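Running bond

Running bond, also called stretcher bond, is a way of laying bricks so that each one sits over the joint between the two bricks below it. It is the simplest of the common brick bonds and, for many people, the one that comes to mind at the very word "wall"!

Only the long sides of the bricks, the stretchers, show on the face. Each course is shifted sideways, usually by half a brick, so no vertical joint lines up with the one under it. Even a dry stack without mortar shows the idea wonderfully well — two courses are enough to see how an upper brick bridges a joint and rests on both of its neighbors.
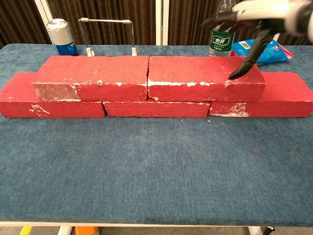 The overlap spreads weight along the wall and makes it harder for a crack to run straight down. In stack bond, by contrast, the joints line up, and the wall depends much more on its mortar or on added reinforcement.

Reclaimed bricks suit the pattern beautifully, chips and all. Old mortar should be knocked off the bedding faces first, or the courses will rock. The garden wall at Romwood, rebuilt by Carys Eynon with 700 salvaged bricks, is a lovely small example, and its 76 cut half-bricks — used to finish alternate courses at the ends — are easy to pick out from the path.

See also: Flemish bond, English bond, Stack bond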